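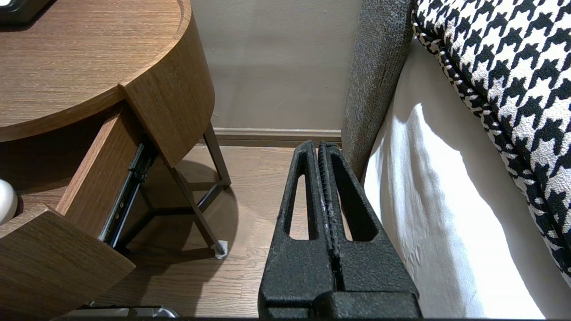 Slide 1. Wrist view: closed fingers between the nightstand, drawer part open, and the bed.

SPEAKER NOTES
Drawers, Slides and Soft Stops: A Home-Built Arm in a Bedroom
Felista Nyaga, Rotich shared workshop, 10/15/25

Slide 1. Opening
Leave the slide up while people sit down. Say name, say workshop, move on.
The talk covers one job: opening and closing a nightstand drawer with an arm built on a bench at Rotich. Grasping small objects comes up only at the end. Mobile bases do not come up at all. If asked, refer to Joyce's talk.
Point at the drawer slide. The black rail on the side is the part that matters most in the next ten minutes. It sets the direction of travel, and the arm has to agree with it.
Point at the drawer front. Curved outer face. The first version of the software assumed a flat one.

Slide 2. The build
Arm: six joints, hobby servos at the wrist, geared steppers at the base and shoulder. Shoulder bracket cut by Bakari Kimaro, second attempt. The first was too thin and twisted under load.
Controller is a Nulleck board. Serial link to a small desktop machine. No wireless on the control path.
Camera sits at the wrist and looks along the fingers. Both fingertips stay in view when closed. Mention that the seam between them is used as the aiming line in the calibration routine.
Total parts cost: 303 dollars, not counting the computer. Read the number slowly, people write it down.

Slide 3. Fingers
Tapered, rounded tips, triangular cutout in each. The cutouts save weight and let the camera see a little of what is behind the finger. The second effect is small. Do not oversell it.
Textured surface is as it came off the printer bed and was left alone. Sanded fingers slid on the wood more than we wanted.
Tip width is a compromise. Narrow tips get into the gap behind a drawer front. Wide tips spread the load and leave fewer marks. We are on the narrow side.

Slide 4. Why a drawer
A door swings on a known circle. A drawer runs on a line, and any sideways force goes straight into the slide. Telescoping slides tolerate some of it and then bind.
The nightstand adds two things. The top is round, so there is no straight edge to line up with. The front is angled relative to the room, so wall and baseboard cannot be used to find the pull direction.
Pull direction is taken from the rail itself once the drawer is open far enough to show it. Before that the arm works on a guess from the first few millimeters of motion.

Slide 5. Control loop
Walk through the diagram left to right. Keep it short.
Position control until contact. Force limit from motor current after contact. If the limit trips, back off 3 mm, re-estimate direction, try again. After repeated trips, stop and hold.
Current is a poor force sensor. Gear friction hides the small loads. Shih-chieh Choi measured the dead zone and has the plots. He is in the room and can answer.
We looked at a Welitz load cell for the wrist. It fits, but it moves the camera, and the calibration would have to be done over. Planned for May.

Slide 6. Clearance
Go back to slide 1 if there is time.
The work space is the strip of floor between nightstand and bed. The bed frame is upholstered and forgiving. The sheet hanging down beside it is a different problem: it folds, it shifts, and the depth estimate on plain white cloth is noisy.
The planner treats the whole bed side as a solid block with a margin. Crude, but the arm has not been caught in the bedding with the margin on. It was caught once with it off.
Nightstand legs are thin dark metal rods set at an angle. They drop out of the depth map. They are entered by hand as cylinders.

Slide 7. Results
Over 24 opening runs logged on the current firmware. Do not quote a success rate. The early runs used a different force limit and should not be pooled with the rest.
Main failure: binding near full extension. Second: fingertip slips off the top edge of the front during closing.
Closing is easier when pushed at the middle of the curve. Liliana Pellegrini suggested this and it removed most of the slips.

Slide 8. Next
Load cell. Leg detection from the color image. Picking items out of the open drawer, starting with round ones.
Parts list and bracket drawings are in the Flondis folder, revision 19. Earlier revisions have the wrong screw spacing.
Thank Bakari, Liliana and Shih-chieh. Take questions.

We use cookies to remember your settings and measure traffic. Accept all | Reject | Manage preferences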